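Ticket 3915: Left gripper closes on its own after a stop
Station: Vernstead table 2
Opened by: Gualtiero Lombardi
Opened: October 21, 2021
Priority: Medium (changed to High, see entry 3)
Status: Closed, with grumbling

Summary

Operator pressed pause in the middle of a sorting run. Arm stopped, as advertised. Left gripper stayed open, also as advertised, and then closed all the way when the operator pressed resume, before the arm had gone anywhere. Nothing was between the fingers except air. I would like to keep it that way.

Steps to reproduce

Start the toy food sorting task from the Drollura panel.
Let the left arm reach the pre-grasp position over any item.
Press pause. Wait 20 seconds or more.
Press resume.

Expected: the arm continues down, then the gripper closes.
What we get: the gripper closes, then the arm continues down with its fists up and taps the item like it owes it money.

Shorter pauses don't do it. I tried a bunch of quick ones and the gripper behaved like a model citizen.

Entry 1 (G. Lombardi)

Power cycled everything, so we can skip that suggestion. Swapped the gripper cable for the spare. Same thing. Put the original back because the spare is the one with the bent connector that somebody labeled "good."

Checked the e-stop while I was there. It works and it holds. After an e-stop you have to re-home, and re-homing clears whatever this is, so the fault only shows up with the soft pause on the panel. Please note that the soft pause is what everybody uses when they want to reach in and straighten an item.

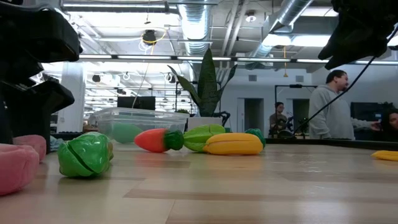

I ran the plush items and the hard plastic ones separately in case the grip force setting mattered. It doesn't. Soft profile, hard profile, same early close, just at different enthusiasm. Force limit on the hard profile was set to 87 percent, which I don't remember agreeing to. Turned it down while we look into this.

Entry 2 (Suvix support)

Thank you for contacting Suvix support. Please confirm the gripper is powered on and that the emergency stop is not engaged. If the issue continues, please attach the controller log.

Entry 3 (G. Lombardi)

The gripper is powered on. That is more or less my complaint.

Log attached. The part you want is near the end:

pause requested
motion queue held
gripper keepalive lost
gripper keepalive restored
resume requested
gripper command: close (replayed)
motion queue released

My reading is that the gripper driver drops its connection during a long pause, reconnects, and then on resume sends the last command it had in hand. The last command it had in hand is "close," which the planner queued up early to save 175 milliseconds per pick. Congratulations to all of us on the 175 milliseconds.

Raising this to High. A gripper that moves ahead of the arm is a pinch hazard for anyone with a hand near it. I've taped a note over the pause button on the panel: USE E-STOP BEFORE REACHING IN. The note is in red marker and has already been used once as a coaster.

Entry 4 (Suvix support)

We were able to reproduce this on our bench. The replay on reconnect is intended behavior for conveyor installations. There is a setting to disable it: driver options, advanced, "resend last command." It is on by default.

Entry 5 (G. Lombardi)

Found it. It's under advanced, then under another advanced. Turned it off on both arms, since I have no reason to think the right one is morally superior.

Retest, left arm: paused over the item, went to get coffee, came back, pressed resume. Arm went down, gripper closed on the item, item went in the bin. Repeated with longer pauses and on the soft profile. No early close. Right arm same.

One side effect. With the setting off, if the connection drops during a pick, the gripper does nothing and the run stops with a fault message. I prefer this. The message says "Unknown condition 0," so if you see that, check the gripper connection first and press clear. Don't restart the whole station, it forgets the table calibration and then you get to spend your afternoon with it.

Entry 6 (G. Lombardi)

Gatti table has the same driver version. Changed the setting there too. It had been doing the early close since March, according to the shift notes, where it's written down as "gripper eager today." If a machine moves when you didn't expect it to, please open a ticket. Adjectives don't page anyone.

Resolution

"Resend last command" disabled on both tables, left and right arms.
Early close command removed from the planner until Suvix ships a driver that asks first.
Hard profile force limit stays at the lower value.
Rule stays in place even with the fix: e-stop before hands go in, every time. Soft pause is for looking.

Still open, moved to its own ticket: the spare cable labeled "good."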